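Section 4. Cleaning and Everyday Care of Your Geltenance Round Table

Before you start

The Geltenance top has a gloss finish. Gloss is the reason you bought it, and it is also the reason you are reading this section. Every fingerprint, crumb and coffee ring will show up beautifully. Wipe it once a day and the finish will outlast your interest in it.

You will need:
One spray bottle, 600 ml or smaller
One soft cloth, clean (smell it if unsure)
Mild dish soap
Lukewarm water

Mix one teaspoon of soap into a full bottle of water. More soap does not mean more clean. It means streaks, and then a call to the Grerusura help line, where we will tell you to use less soap.

4.1 Daily wipe-down

1. Clear the table. All of it. Steering a cloth between the mugs is a skill, but it leaves islands.
2. Shake out the cloth. Grit trapped in the weave will scratch the top.
3. Spray from 40 cm above the surface. Two pumps per half of the table.
4. Wipe from the center toward the rim in straight passes. Circles feel more thorough and leave swirls.
5. Turn the cloth over and go around the rim. This is where the jam is.
6. Buff with a dry corner of the cloth until the surface stops dragging.

Note: If you own the matte Granenov top, skip step 6. Buffing a matte top gives you one shiny patch, and the only way to match it is to buff the rest.

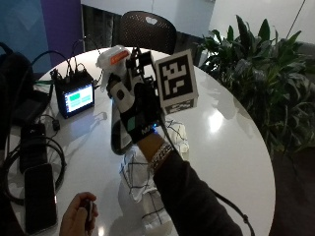
The gloss top is the best inspector you will ever have, and it works for free. Bend down until your eyes are near table height and look across the surface toward a window. A clean section gives back a dark, smooth reflection of anything above it, the way the top mirrors the hand and the white spray bottle. A section with soap left on it goes cloudy. Go back over cloudy areas with plain water. A phone, a power bank and a coiled cable parked near the rim will each hide a neat patch of yesterday, so lift them and wipe there too.

CAUTION: Never spray toward anything that plugs in. If a device with a screen has to stay on the table, spray the cloth and keep the bottle pointed elsewhere.

CAUTION: Do not use bleach, window cleaner, scouring powder or the green side of the sponge. We know which side you were going to use.

4.2 Stubborn marks

Dried food: Lay a damp cloth over it for five minutes, then wipe. Fingernails are permitted. Knives are not.

Ballpoint ink: Use Chaiyaporn finish cleaner (part no. 572) on a corner of the cloth. Rub lightly, then rinse. Ink older than a week should be considered decoration.

Plant drips: Potted plants near the table shed water and the occasional leaf. Wipe up both the same day. A leaf left under a wet cloth can stain.

4.3 Looking after the cloth

Wash at 92°F or cooler, without fabric softener, which leaves a film on the gloss. Hang to dry. A cloth left in a heap on the table will dry in that shape and smell like it.

For loose legs and wobble, see Section 5.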